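22.9.21, Greifervergleich in der Sim

Heute endlich die schmalen Finger (Satz Plilelitz) gegen die alten breiten von Sheehan laufen lassen, gleicher Arm, gleicher Controller, nur die Handgelenkkamera hängt jetzt tiefer. Theerawat hatte die Szene schon fertig, danke dafür! 124 Durchläufe pro Satz waren geplant, nach 69 hab ich beim schmalen erstmal gestoppt, weil mir der Kantenfinder dauernd Unsinn geliefert hat. Also Einzelbilder durchgeklickt und, na klar, Schatten.

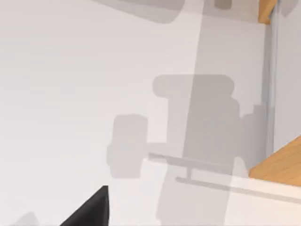 Kamerabild aus der Sim: schwarze Fingerspitze unten, der Rest auf der hellen Fläche ist Schattenwurf von Arm und Greifer.

Die beiden langen dünnen Schattenbalken sind genau das, worauf der Kantenfinder anspringt, jedenfalls tippe ich darauf. Die Spitze selbst hebt sich super ab, mattschwarz auf hell, da kann ich nicht meckern. Von links unten kommt noch was Graues, Unscharfes rein, evtl. der zweite Finger? Muss ich Theerawat fragen.

Morgen: Licht weicher, Kamera 6 Grad kippen, dann den schmalen Satz nochmal von vorn. Die Juli-Werte aus Cirnosberg liegen noch auf dem alten Laufwerk, bitte nicht löschen!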